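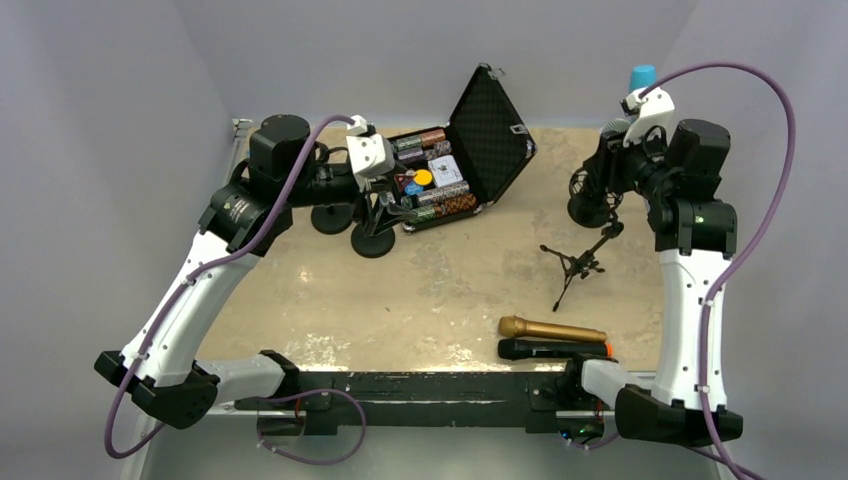 Two arms share one table at the Stostau hire depot, with microphones, stands and a poker case still to be dealt with.

Rui Salgado used to finish his shifts with sore thumbs. Stostau hires out sound gear and party kit, and everything that goes out on a Friday-night sort of job comes back in a heap. Microphones have to go back on their clips, stands have to be matched with their bases, and card and chip sets have to be checked before they go on the shelf again. In December, the busiest month, that meant 272 returned orders for a team of seven.

Since spring part of the job has gone to a cell called Grulell, put in by a firm named Orora. It works on small items only. Speakers, lighting bars and anything on wheels are still done by hand at the far end of the building.

Salgado now spends most mornings at the cell. He lays out the returns, starts a run and deals with whatever it leaves. His pay went up one grade after the training, which took two weeks. He says the work is easier on his hands and harder on his patience.

"I used to do a clip without looking," he says. "Now I watch a clip being done. You have to learn to leave it alone."

Microphone clips were the first thing the staff asked for and they remain the slowest. The clip has to hold the handle firmly, and the handles taper by different amounts depending on the model.
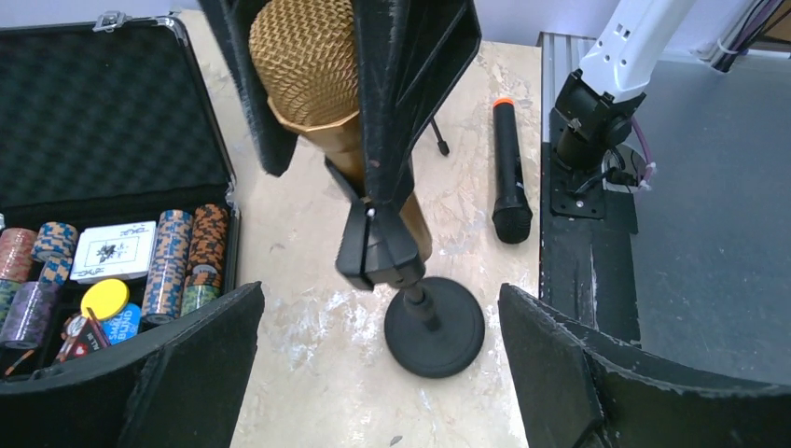

Has anyone lost their job because of the arms?
Nobody has been made redundant, but two temporary posts that were normally filled before Christmas will not be advertised this year.

Tincuța Iordache held one of those temporary posts twice before she was taken on permanently, and she is uneasy about it. It was how most of the team got in, she points out, herself included. She has asked the manager for a different way in for new people, perhaps through the repair bench, and is waiting for an answer. The staff will meet again on 31st August to go over rotas.

She has other complaints. The cell takes up the space where the big sorting table stood, and people talked across that table. Anyone on the machine works mostly alone. After she raised it, the rota was changed so that no one does two full days there in a row.

The depot at Patrício, which handles weddings, is due to get the same equipment next. Salgado has been asked to go over and train people. He has said he will, if they pay the mileage.

217 shares
3 comments

hallmoor: We had something like this where I work and the alone part is what got to me. Glad somebody put it on the rota.

pens_and_tea: Would have liked to know what happens when it drops a mic. Who pays?

D. R.: Did four Decembers as a temp in a place like this. Shame about those posts.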